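Okier Hockey Play-by-Play Collection

Data card, release 2

Overview

The Okier Hockey Play-by-Play Collection holds written event records from amateur and junior ice hockey games in the Ellery League. Each record gives one event, such as a shot, faceoff, penalty, line change or goal, with the period, the game clock and the team involved. The collection is intended for people who study how games unfold and for those who build tools that turn scoresheets into readable game reports.

Contents

The release covers 79 games and contains nearly 3,000 pages of scoresheets in transcribed form. Games are stored one per file, as comma-separated text. Overtime periods are included. Shootouts are kept in a separate folder, as the league records them on a different form and does not assign a clock time to each attempt.

Preseason games played at the Prikby rink in October are marked "exhibition" in the game type column. They should be left out of any work on standings or season totals.

How the records were made

Scoresheets were supplied by the league office and typed in by two people working separately. Where the two versions differed, Sarahí Jaramillo compared both with the original sheet and entered the final reading. Entries that could not be read with confidence carry the value "unclear" – they have not been guessed or filled in from other sources.
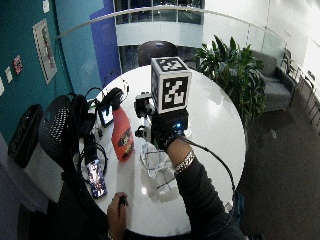 Fields

game_id: unique code for the game
period: 1 to 3, or OT
clock: time remaining in the period, in minutes and seconds
team: home or away
event: event name from the list in events.txt
player_no: sweater number as written on the sheet
note: free text, often blank

Player names are not included. Sweater numbers can change during a season, so the same number in two games does not always mean the same player.

Known limits

Shot counts depend on the off-ice crew, and crews differ from rink to rink. At Luvov Arena, blocked shots were counted as shots on goal in the first 10 games of the season. These files have been left as recorded and are listed in known_issues.txt. Line changes are complete for home teams only.

Permitted use

The collection may be used for research, teaching and reporting, with credit to the Okier project. It may not be used to set betting lines or to rate individual players under the age of 18.

Maintenance

Jae-hoon Cha maintains the files. Gareth Lockwood handles questions about league rules and event names. Corrections should be sent with the game code, the period and the clock time of the entry in question – a scan of the sheet is welcome but not required.

Last updated: 2024-12-13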